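Kiss Robotics Welville
17 September 2025

1/ We've had the Juslow two-arm kit on rental since May and the rental ends this month, so I have to decide whether to buy it. Putting my notes here because a few people at other small shops asked. Long thread.

2/ What we do: sample kits. A customer sends us small retail goods, we put a set of them in a tray, the tray goes in a mailer. Short runs, different items every time. A fixed machine never made sense for us.

3/ What you get from Juslow: two arms, two parallel grippers, one controller, a head camera on a post, cables, and a box of spare finger pads. Table not included. Software is a yearly license after the first year.

4/ We rented through Flidau, who handle Juslow in our region. The rental was $3,562 a month with support. Half of what you've paid comes off the price if you buy within 33 days of the rental ending. Read that clause closely. The 33 days start on the return date in the contract, whatever day you ship it back.

5/ Setup. Flidau sent one technician for one day. Arms were mounted and moving by lunch. The rest of the day went to camera calibration, which we then had to redo ourselves because somebody leaned on the post. Put the post where people can't lean on it.

6/ Teaching a new item takes me 40 minutes if it's a rigid thing with a decent shape. You guide the arm to the grip, save it, guide it to the place position, save that, then run it slow a few times and fix what's off. The manual says any operator can do it. I'd say any operator who has done it twice before.

7/ The teaching screen is fine. Big buttons, works with gloves. It doesn't autosave. I lost most of an afternoon to that in the first week and I'm still annoyed.

8/ Test I ran at the start and repeated last week: 100 picks per item, same pose each time, default speed. Boxes and hard blocks, no drops either time. Small bottles, four drops the first time and one the second. The difference was finger pads. The ones that ship on the grippers are too slick for smooth plastic.

9/ The softer pads are in the spares box, in an unmarked bag. Use them from day one. They wear faster, and we're on our third set.

10/ Thin things lying flat are the weak spot. Pens, markers, lip balm, anything you have to pick up straight off the tabletop. The fingers need to come down very close to the surface, and if your table has any sag in it, one end of the reach is fine and the other end scrapes. We shimmed two legs and that helped a lot.

11/ Force setting: it's a scale with no units. Low is fine for bottles. Medium will dent a thin one. I asked Flidau what the numbers mean in newtons and got a chart back the next day, which I've taped to the controller. It should be in the manual.

12/ Two arms or one? I went back and forth on this. For plain pick and place, one arm would cover most of our work. The second arm pays off when an item has to be held while something else happens, or when two items go in the same tray and you don't want to wait. On our trays it saves a little over a third of the cycle.

13/ The arms do share a safe zone in the middle of the table, and only one can be in it at a time. The other waits. If you lay out your items so both arms need the middle, you've paid for two and get one. Keep stock to the outside, shared pieces in the center. 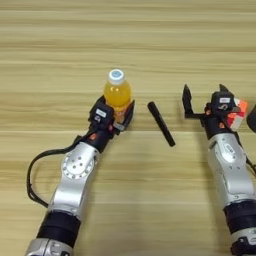 14/ Cables. The gripper cable runs outside the wrist and there's more slack in it than I'd like. Juslow says the slack is needed for full wrist rotation. True, but we never use full rotation. We clip ours back for production runs and unclip it for testing new items. An internal cable would be at the top of my list for the next version.

15/ Bottles again, as that's what most people asked about. Grip low on the body, below the shoulder. If you grip near the cap, the bottle swings when the arm stops. Clear plastic also confuses the camera under our overhead lights. I teach those by fixed position and leave the camera out of it.

16/ Noise: low. You can talk next to it. The controller fan is louder than the arms.

17/ Downtime since May: two days total. One was a firmware update that reset our joint limits. The other was a gripper that stopped reporting its position. Flidau swapped the gripper the next morning and didn't charge us. No complaints about their service – they pick up the phone.

18/ Things I'd want to know before renting: the license is per controller, so both arms are covered by one. The spare pads are not covered by support after the first box. And the head camera can't be replaced with your own, at least in the version we have.

19/ What it didn't do: replace a person. We still need someone to load items and check trays. What changed is that the same person now runs the kit and the label printer in one shift, and we take on short runs we used to turn down.

20/ Decision: we're buying it, with the second arm. If our items were all boxes, I'd have bought the single and kept the money. I've asked Flidau to put the softer pads and a table plate in the quote. They agreed to the pads and are still thinking about the plate.

21/ If you're near Welville and want to try your own item on it before talking to a dealer, message me and bring three of whatever it is. Mornings are best, we run trays after lunch.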